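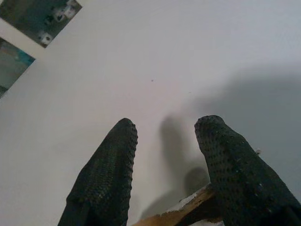 Photo: Ikechukwu Wike

Thread: Second arm or spares? Budget due in September

ikewike
We have money for one more thing this year and two camps in the shop. Camp one wants a second Hodo arm. Camp two (me) wants spare finger pads, cables and a service plan from Tenance. Pads are the bumpy rubbery kind, and the quote is 2,133 for a box of 25 pairs. Talk me out of it.

gravelpit
25 pairs? Are you feeding them to something?

ikewike
We go through 5 pairs a month on rough wood. Do the math and weep.

millie_o
Buy the arm. Pads are a consumable, so they come out of a different pot, and if your boss doesn't have a different pot then that's the thing to fix. We ran one arm for 3 years and every time it was down, so were we.

gravelpit
Disagree with millie. Two arms with no spares is two arms down. Ask me about our Vilela pair, currently the most expensive coat rack in the county.

tblock
What do you pick up besides wood? I'd want to know before spending anything on pads.

ikewike
Sorting, mostly. Bottles, cardboard, little packets. I borrowed time on the two-arm bench to see if a pair would earn its keep.
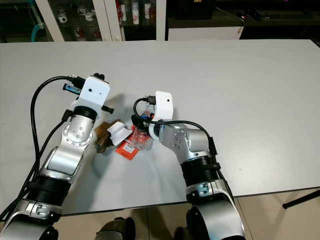

Two-arm bench, right gripper at the bottle.

tblock
OK, that changes my answer. For a mixed pile like that I'd want two. Also, price the cables. Inport wanted over double what I'd guessed for ours, and they come in one length, too short.

millie_o
Thank you, tblock. Arm.

gravelpit
Cables, tblock said cables. That's spares. I'm counting it as a vote for me.

ikewike
So half a box of pads and a used arm, if Hodo will split the box. Emailed them at lunch. They want to schedule a call to discuss my journey.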